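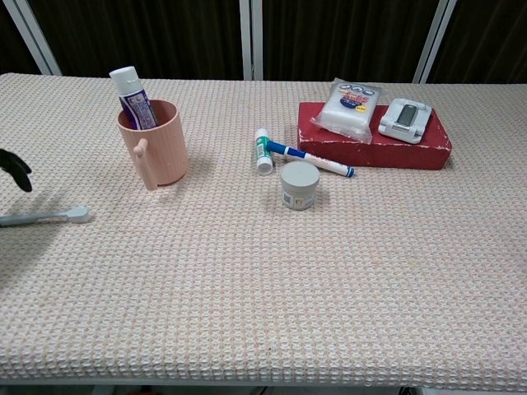

How Cloth Is Made

Look closely at the sleeve of your shirt. If your eyes are sharp, or if you have a magnifying glass, you will see that it is made of many thin threads. The threads cross over each other or loop through each other. They hold together so well that you can run, climb, and roll down a hill without your shirt falling apart.

Most of the cloth in a house started as either a plant, an animal, or oil from under the ground. Cotton comes from a plant. Wool comes from sheep. Polyester is made in a factory from oil.

From fluff to thread

A cotton plant grows a fluffy white ball called a boll. Inside the boll are seeds, and around the seeds are fibers. A fiber is a very thin hair. One cotton fiber is shorter than your thumb and is easy to break.

To make a strong thread, the fibers have to be twisted together. This is called spinning. You can try it with a cotton ball. Pull a little bit out with your fingers and twist it as you pull. Keep twisting in the same direction. You will get a short, lumpy piece of yarn. Tug on it, then tug on a piece of the cotton ball that has not been twisted. The twisted piece is much harder to pull apart.

People spun thread by hand for thousands of years. They used a stick with a weight on it, called a spindle. Later they used spinning wheels. Today most thread is spun by machines that run very fast.

Weaving

Weaving is done on a loom. First, a set of threads is stretched tight from one end of the loom to the other. These threads are the warp. Then another thread goes across, over one warp thread and under the next, all the way to the other side. This thread is the weft. On the way back, it goes over the ones it went under before.

Over and under, one by one, is called plain weave. Bedsheets are often made this way. If you change the pattern of overs and unders, you get a different cloth. Denim, the cloth in blue jeans, goes over more than one thread at a time, and each row starts one step to the side. That makes the slanted lines you can see on your jeans.

Knitting

Knitted cloth is made of loops. Each new row of loops is pulled through the row before it. Loops can open and close, so knitted cloth stretches. T-shirts, socks, and sweaters are usually knitted. A T-shirt has very small loops. A thick sweater has big ones that you can count.

If you snag a knitted sweater on a nail, a whole row of loops can come undone. That is called a run or a ladder.

Bumps and squares

Some cloth is flat, and some has a pattern you can feel with your eyes closed. Waffle cloth has rows of little squares with raised edges, like the waffles you eat. It can be woven or knitted. The hollows hold air, which helps a waffle blanket keep you warm. They also give the cloth more surface to soak up water, so waffle cloth is used for dish towels and bathrobes. You may find it on a table or a bed too, just because people like how it looks.

Corduroy has long ridges. Velvet has short threads that stand straight up, like grass. Terry cloth, used for bath towels, is covered with small loops.
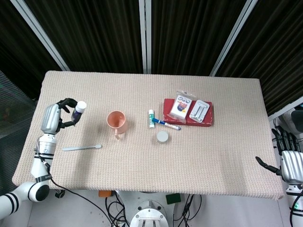 A mill in Brornport

Caradog Morris works at the Thampi mill in Brornport. His job is to look after the looms. The mill opened with 50 looms and now has 88. Each one has its own number painted on the side.

In the morning he walks down the rows and listens. A loom that is running well makes a steady clacking sound. If a warp thread breaks, the loom stops by itself and a light comes on. Caradog finds the two ends, ties them together with a small flat knot, and starts the loom again.

The widest loom in the mill is called the Kesard. On a good day it makes 400 feet of cloth. The other looms make 200 feet each. The cloth is rolled onto long tubes and sent by truck to Pletitz, where it is washed and dyed. The mill is closed for two weeks in October so that every loom can be cleaned and oiled.

Adding color

Cloth can be dyed after it is woven, or the threads can be dyed first. Striped and checked cloth is often made from threads that were dyed first. Long ago, all dyes came from nature. Blue came from the leaves of the indigo plant, and red came from the roots of a plant called madder. Most dyes now are made in factories.

Try weaving at home

You need a piece of stiff cardboard, scissors, tape, and some yarn.

Cut an even row of short slits along the top edge of the cardboard, and a matching row along the bottom.

Tape the end of the yarn to the back. Wind the yarn up and down through the slits until the front is covered with straight lines. This is your warp.

Cut another piece of yarn as long as your arm. Weave it over and under until you reach the other side, then turn and come back.

Push each row down with your fingers or a fork. Don't pull too hard at the ends, or your weaving will get narrow in the middle.

When you run out of yarn, start a new piece in a different color. When the cardboard is full, cut the warp threads at the back and tie them in pairs.

Words to know

Fiber: a very thin hair that can be made into thread.
Loom: a frame or machine for weaving.
Warp: the threads stretched along the loom.
Weft: the thread that goes across.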